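Automation & Controls > Robot Cells > Standards and Good Practice
Reading time: 6 min

Thread: Bench rules for two-arm wiring cells, what's in yours?

dinrail_dave
We run a pair of arms on a bench for harness and trunking work: picking wires out of a bundle, laying them into slotted duct, that sort of thing. The risk assessment is done and signed off. What I don't have is a decent set of working rules for the bench itself, meaning the day-to-day stuff the assessment leaves to "site procedures".

My draft so far:

1. One named person holds the enable for the cell. If they walk away, the arms go to hold.
2. No hands inside the bench frame unless both arms are in hold, not just the one nearest you.
3. Only items on the job sheet go on the bench.
4. All wire on the bench is dead, both ends free, and tagged before it goes under the arms.
5. Arm cables get checked for snag points at start of shift and after any change of gripper.

Rule 3 is the one I get grief over. People want their gloves and glasses close by and the far edge of the bench is the obvious spot.
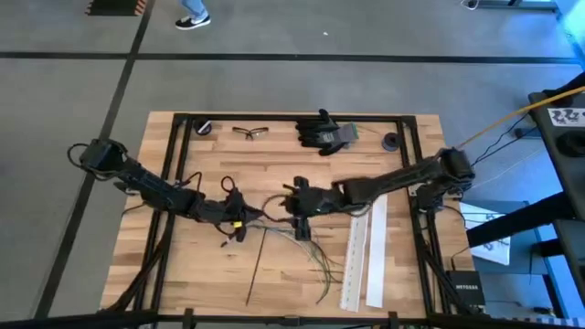
My view is that the far edge is still inside the frame, so it's still the work area. If an arm can get to it, it's covered by the rule. I've had one of the techs tell me that's over the top for a pair of gloves. Interested in what others do, and whether you've written it down or just leave it to common sense.

Clerno_tech
We wrote it down. Common sense lasted up to 3 months and then we had a screwdriver go through a gripper pad. Ours reads "nothing within reach of either arm that is not on the job sheet or fixed to the bench". Fixed includes hook and loop. It's blunt but you can audit it.

I'd move your rule 5 up the list. Cable loops on the arms cause us more stoppages than anything else. When the two wrists work close together, the loop off one will find the other sooner or later. We set a minimum loop clearance of 90 mm between the arms and put it in the program as a keep-out, so you don't have to rely on someone eyeballing it.

swamphen
Disagree on the gloves. PPE that lives two rooms away doesn't get worn. I'd sooner have it on the bench edge in plain sight than in a locker. If the far edge is outside the programmed envelope then it's outside the hazard, and the frame is neither here nor there.

dinrail_dave
The programmed envelope is whatever the last person left it at, though. And when someone is driving the arms by hand there's no programmed path at all. I can see the frame. I can't see the envelope.

swamphen
Then lock the envelope. That's what the safety-rated limits are for. If you're using the frame as your boundary because you don't trust your limits, that's the bit to fix.

Clerno_tech
You can do both. Lock the limits and keep the bench clear. Also, a hook on the outside of the frame costs a few dollars and ends the glove argument.

M_Jin
Myung-ja Jin here, I look after procedures for the Stuvaso site. Some comments on the draft.

Rule 1 is fine but say what happens at handover. We use a physical tag. Whoever has the tag has the enable, and it gets passed hand to hand.

Rule 2, I'd add that "hold" means a monitored standstill or drives off, and not a paused program. People read "hold" as pause. They are different states on most controllers and your induction should show both on the pendant.

Rule 4 is good. We go one further and require the tag to be on the sheathed part of the cable, before it splits out. Once the cores are fanned across the bench you don't want to be working out which bundle they came from. It also gives you one place to look.
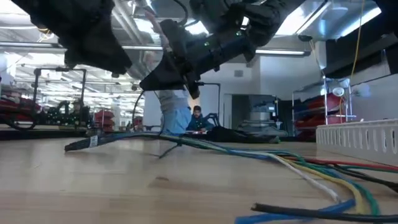
Tagged cable on the bench, cores fanned out beside the slotted duct.

The other thing I'd write in is where people can be. "Clear of the arms" doesn't mean much when there's someone seated at the end of the bench and someone else on their feet. We have a rule that anyone at the bench end stays seated or stays back from it, and that the enable holder needs to see everyone's hands. If an arm blocks the view, you stop, move it and start again.

dinrail_dave
That's useful, thanks. The sightline one isn't in mine at all. How do you enforce it with the arms raised? The wrists hide a fair bit from where our operator stands.

M_Jin
A second position for the operator, marked on the floor, and a call-and-answer before restart. "Clear?" and each person answers with their name. It feels silly for the first week.

rola_rigger
Call-and-answer is a waste of time in a noisy shed. We tried it in the Rola workshop and people were answering to the wrong cell. Put an enabling switch in the hand of every person at the bench and be done with it. Procedure is the weakest control you've got.

M_Jin
I agree that it's the weakest. Where you can fit enabling devices, fit them. Our bench people need both hands for the wiring, so a held switch gets taped down, and I've found one taped down. I would take a procedure that's followed over a device that's been defeated.

rola_rigger
Foot pedal, then.

M_Jin
Trialling those in October.

swamphen
What about the duct? Dave, do you clamp yours? We lay slotted trunking loose for dry runs and it walks all over the place as soon as a gripper touches it. I'd class that as an ejection hazard with the longer lengths.

dinrail_dave
Loose for layout, clamped for anything at speed. I hadn't put it in as a rule but I will. Good catch.

d_rivadeneyra
Deisy Rivadeneyra, electrical. Rule 4 needs the word "proved". Dead means tested dead by the person tagging it, with the tester checked before and after. A tag only tells you someone had a tag. Also cover offcuts and strippings. Short bits of copper get into gripper fingers and into network gear or anything else sitting on the bench with vents. We vacuum between jobs, and the gear gets moved off the bench or covered.

Clerno_tech
Seconding the strippings. We lost a switch that way.

dinrail_dave
Revised draft, with the above worked in:

1. One enable holder, physical tag, passed hand to hand.
2. No hands inside the frame unless both arms are at monitored standstill or drives off.
3. Nothing within reach that isn't on the job sheet or fixed down. PPE on hooks outside the frame.
4. All cable proved dead and tagged on the sheath before it goes on the bench.
5. Loop clearance set in software, arm cables checked at start of shift and after gripper changes.
6. Duct clamped for anything above hand-guiding speed.
7. Enable holder can see everyone's hands, or the arms don't move.
8. Bench vacuumed between jobs, network gear covered or off the bench.

swamphen
Still think 3 is heavy-handed but I could live with it. Rule 7 is the best of the lot.

rola_rigger
7 will be ignored by smoko on day one unless you move the operator station. Do that first.

dinrail_dave
Fair. I'll measure it up and see if we can get the pendant cable round the other side.

Comments (3)

Sánchez_fab: Pinched rules 3 and 6 for our own bench. Would be good to see a version for single-arm cells.

tealeaf97: Does anyone have wording for visitors? Ours is just "stay behind the line" and the line has mostly worn off.

M_Jin: tealeaf97, repaint the line first. Happy to share our visitor sheet, send me a message.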